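3.2 Snack Packaging and Portion Recall in Shared Workplaces

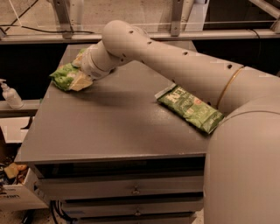
Portion recall has usually been studied in the home, where the person answering a food diary is often the person who bought and served the food. Shared workplaces are different. Snacks are bought in small packets, opened at a desk or in a hallway, set down, and picked up again an hour later. The person who eats from a packet may not be the person who opened it. These habits make it hard to say how much one employee has eaten in a day, and they are the subject of this section.

Earlier work by our group (Benjelloun and Hegyi) asked office staff to write down each snack as it was eaten. Compliance was good in the first days and fell sharply after that. Staff who were interviewed at the end of that study said that a full meal felt like an event worth recording, while a few chips taken from an open bag did not. We therefore chose an end-of-day recall form for the present study and compared it with the weight of the leftover food.

3.2.1 Sites and participants

Participants were recruited at two employers in Varimstead. The first, Nurivden, is an insurance processor with one large open office. The second, Flolatix, occupies three floors of a converted mill and has a small kitchen on each floor. Both employers allowed staff to eat at their desks throughout the study period. A total of 300 employees agreed to take part, and 11 withdrew before the first form was due. Withdrawals were not replaced.

Recruitment was carried out by Zineb Lamrani and Žofie Rusnák, who visited each site in June and explained the form in person. Participants were told that the study concerned eating at work. They were not told that packets would be weighed until the final interview, at which point they could ask for their records to be removed. No participant did so.

3.2.2 Packaging types

Snack packaging was sorted into three groups. Rigid packaging included tubs, boxes and cans. Flexible packaging included bags and wrappers of the kind used for chips, nuts and candy, and it made up most of what was collected at both sites (Figure 4). Loose food, such as fruit or baked goods brought in from home, was recorded separately and is not discussed further here.

Figure 4. A crumpled green-and-white chip bag at a corner of a gray metal cabinet.

The distinction matters for recall. A rigid tub keeps its shape as it is emptied, and the level of the food inside can be seen from above. A flexible bag does not offer the same cue. Once the top has been folded or crushed, the eater must open it again to judge what is left, and our interviews suggest that few people do this. Several participants described guessing the amount from the feel of the bag in the hand.

Packet size was also noted. Packets holding less than 100 grams were classed as single-serve, whatever the label stated as a serving. This rule is stricter than the one used in the household studies, and it moved a number of mid-sized bags into the shared category. We return to the effect of this choice in Section 5.

3.2.3 Weighing and scoring

Leftover packets were gathered at the end of each working day, sealed, and labeled with the floor and the nearest desk number. Weighing took place the following morning on a bench scale with a capacity of 1000 grams. The weight of an empty packet of the same kind was subtracted. Where an empty packet could not be obtained, the record was kept for the count of packaging types but left out of the recall analysis.

Each recall form was then scored by two readers working apart. Doaa Sqalli settled the cases in which the readers disagreed. Most disagreements came from phrases such as "a handful" or "the rest of the bag," for which the household scoring guide gives no fixed value. We added a short table of agreed amounts before scoring resumed – it is reproduced in Appendix B – and forms already scored were read a second time using the same table.

Shared packets posed a further problem. When two or more participants reported eating from the same bag, the missing weight was divided among them in proportion to their own estimates. This method assumes that all of them erred in the same direction, and the interviews do not fully support that assumption.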